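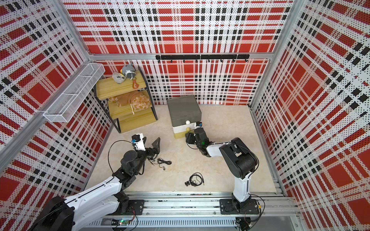 Les torchons qui traînent sur le plan de travail sèchent mal et finissent par sentir. Le plus simple est de les suspendre, chacun à sa place, dès qu'on a fini de s'en servir. Une barre à crochets noire comme celle-ci, avec ses huit petits crochets régulièrement espacés, se fixe sur une traverse avec de simples liens – pas besoin de percer. Laissez un crochet libre entre deux torchons épais, l'air circule mieux.

Pour le lavage, séparez les torchons à vaisselle des essuie-mains. Les premiers passent à 60 degrés, sans adoucissant, qui rend le coton moins absorbant. Un torchon neuf se lave deux fois avant le premier usage.

Si l'odeur persiste, faites tremper le linge une nuit dans deux litres d'eau chaude avec 200 g de cristaux de soude. Mettez des gants. Rincez, puis lavez comme d'habitude. Évitez ce trempage pour la laine et la soie.

Taches de gras : terre de Sommières, une heure de pose, brosse souple. Taches de thé : jus de citron, sur le blanc seulement.

Les torchons usés se coupent en carrés pour les vitres et la cuisinière.

À lire aussi
Détartrer une bouilloire au vinaigre
Ranger les couvercles sans les empiler
Entretenir une planche à découper
Joints de frigo : le nettoyage de juillet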